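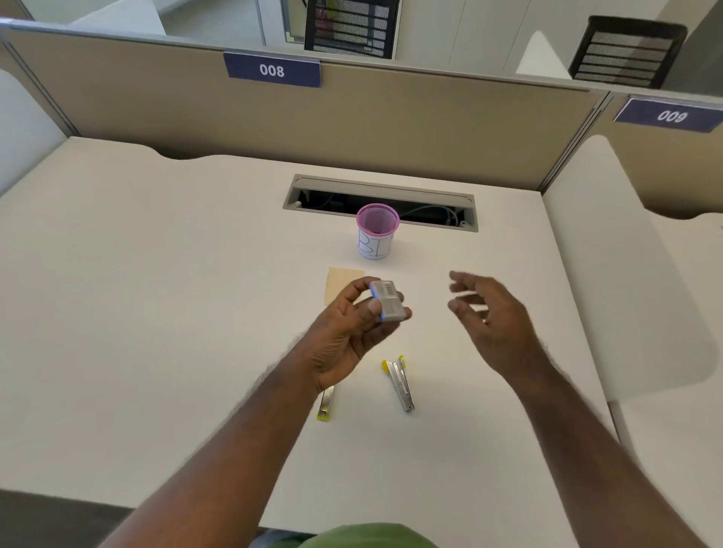 Opening. Good afternoon, I'm Edgardo Layug and I look after supplies for the Jardine office. We have 161 desks over 2 floors, and last January I was asked why we kept running out of staples. I started by looking at what people keep within reach. Take this desk, in the cubicle with 008 on the name plate: two staplers, one of them a mini, and a box of staples in the hand. The mini matters, as small staplers often take a different size of staple from the big ones.

Next point: what we found in the cupboard. 400 boxes on the shelf, most of them the wrong size for the staplers on that floor. People took a box, tried it, and put it in a drawer. Then they ordered more through Helosow.

(Pause. Ask who has a box in their drawer that fits nothing.)

What we changed. One size of stapler for each team. Old boxes handed back at reception. Pens and sticky notes stay as they were, nobody had complained about those.

The handing back took 45 minutes per floor. Bring a trolley, the boxes are heavier than they look.

Still to sort out: the Dendutura team wants to keep its mini staplers. I've said yes until the next order.

Questions, then hand over to Foritport for the session on printer paper.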